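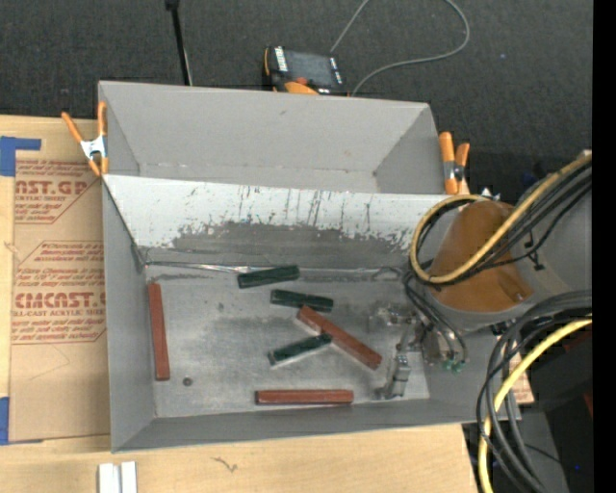 Kekeli Abugri asked under our last update whether a bin-picking cell can be built in a shared workshop at all, given that the bench must be handed back clear to other members at closing time. The workshop's position is that it can, subject to certain conditions. This thread sets out those conditions and reports progress to 31 July 2021.

The cell is registered in the workshop's project book under the name Divivetti. It occupies one bench in the Prudwood building. The task is simple to state: the arm must pick rectangular blocks from one gray bin and place them in a second bin behind it.

Bins. Both bins are held with spring clamps, the kind with orange handles. Bolting was considered and declined, as bench tops in the shared area may not be drilled. Clamps are to be checked before each session and again after any contact between the gripper and a bin wall.

Blocks. The present set is green and reddish-brown. Color is used by the sorting routine only. The picking routine works from shape and angle, so that a member may bring blocks of another color without changes to the code.

Wear. The rear wall of the front bin is heavily scuffed and its lower half is darker than the rest. The bin remains in service. Members have asked for a replacement, and the request will be reviewed in December with the other bench equipment.

Results. The log stands at 1011 attempted picks. Of the last 100 attempts, 82 ended with the block in the second bin. The most common failure is a block lying close to a side wall, where the finger has little room to come down beside it. Blocks resting across one another are the next most common.

Shagufta Ghumman has proposed a short nudging move that would bring a block away from the wall before the pick is tried. The move has been written and is awaiting a supervised session. It will be run at low speed for the first 7 sessions.

Cables. The power and signal lines currently follow the arm and drop at the front corner of the bin. Members are reminded that slack must be checked through the full reach of the arm before automatic mode is selected. A revised route is being drawn up and will be posted at the bench.

Acrylic. Cell-cast sheet is to be kept in its protective paper until cutting. Blue tape may be used at the corners. Sheets for the planned side guard will be cut on the Fostent saw, which requires a separate induction.

Bench hours. The cell may run in automatic mode only when 3 inducted members are present, one of whom must remain within reach of the stop button. Manual jogging requires two. Clearing the bench includes unclamping both bins, and the arm must be parked before anyone starts on that.

Parts lists and the calibration sheet are held in the Romaniuk cabinet, second shelf. Copies may be taken. Originals should be returned the same day.

Further questions on the build may be left as replies to this thread. Requests for bench time should go through the booking page.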